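Section 4. Laying out and joining the floor puzzle

Read this section through before you open the bags. The Zotia floor puzzle goes together on top of a printed mat, and the mat has to be flat and square before the first piece goes down. Item 2881 is the puzzle with mat. Item 3373 is the puzzle alone, for sets where the mat is already in use.

4.1 Before you start

1. Clear a stretch of hard floor larger than the mat on all sides. Carpet works, but the joints open up when someone kneels nearby.
2. Sweep the floor. Grit under the mat shows up later as a bump in the finished puzzle.
3. Empty the bags into shallow trays, one bag to a tray. Keep the trays off the mat.
4. Turn the pieces gray side up if you plan to build by shape alone. Turn them the other way to build by picture.

Note: Building by shape is slower and is meant for groups that have already finished the puzzle once.

CAUTION: Small parts. Keep the pieces away from children under the age printed on the bag.

4.2 Checking and joining pieces

1. Take one piece and hold it upright by its flat faces. Do not pinch the tabs.
2. Look along all the edges against a light wall. A bent tab is easier to see this way than against the floor.
3. Press a bent tab flat between finger and thumb. If the layers have split, set the piece aside and see 4.4.
4. Bring the piece down over its neighbor and press straight down. Do not slide pieces together sideways.
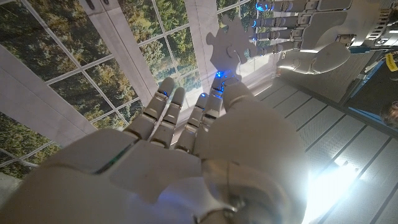
Holding a gray piece upright shows its tabs and notches clearly.

When a piece passes from one person to the next, the second person should have hold of it before the first lets go. Dropped pieces land on their corners, and the corners are the first thing to go soft.

If a joint will not close with light pressure, the piece is wrong or it is turned. Try it a quarter turn at a time. Never use a mallet or the heel of a shoe.

4.3 Working on the mat

The window mat is printed with a pale grid and green leaves behind the panes. The grid is part of the photograph and is not a guide for the pieces. Its lines run at an angle in places, so a row built along them will drift.

1. Unroll the mat and leave it for one hour. Weigh down the corners if they lift.
2. Mark a straight starting edge with the cotton tape supplied – not with adhesive tape, which pulls the print.
3. Build the border first, starting from the tape.
4. Smooth the mat with an open hand before each new row. Work from the finished part outward.
5. Take off shoes, belts with large buckles and anything else that can scratch the surface.

Note: The dark marks across the pale band of the window do not need to be matched to any piece.

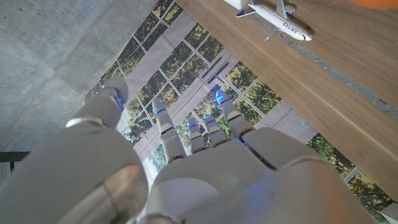 Wendelin Steiner wrote to us after the last edition that one hour was not enough in an unheated hall, and that the corners of his mat stayed up until the next morning. He now unrolls it the evening before, face down, and turns it over when the group arrives. We have tried this and it does the mat no harm, provided the floor is clean.

4.4 Damaged or missing pieces

Split layers can be glued with white paper glue. Use very little, press the piece under a book overnight and wipe the edges before it dries.

For a missing piece, write down the item number and the bag letter and send them to the Pappas parts desk with an outline of the gap traced on plain paper. Trace from above with a soft pencil. Replacement pieces are cut to order and may differ slightly in shade.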